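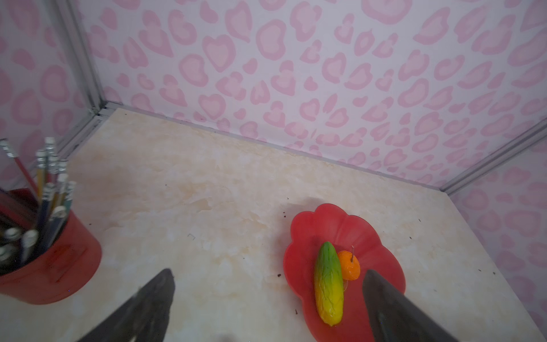

Encimera clara con vetas: manchas de cúrcuma

Buscar en el foro Buscar Búsqueda avanzada

Publicado en marzo por putska_casa

Tengo una encimera de Nasberg, color crema con vetas. El miércoles se me cayó curry y queda un cerco amarillo. Con jabón no sale. ¿Qué usáis?

grirkov77
Bicarbonato con agua, pasta espesa, 2 horas y aclarar. A mí me funcionó.

lola_fogones
Yo no lo haría. El bicarbonato raya el brillo si frotas. La mía es laminada y tiene una zona mate desde entonces.

grirkov77
Si frotas, claro. He dicho dejarlo puesto.

nina_m
Depende del material. Si es mármol de verdad, nada de vinagre ni limón. Un pulido me costó 200 euros.

putska_casa
Es laminado. Pruebo primero en una esquina.

lola_fogones
Ponla al sol si puedes, la cúrcuma se va con la luz.

Este sitio utiliza cookies. Aceptar Configurar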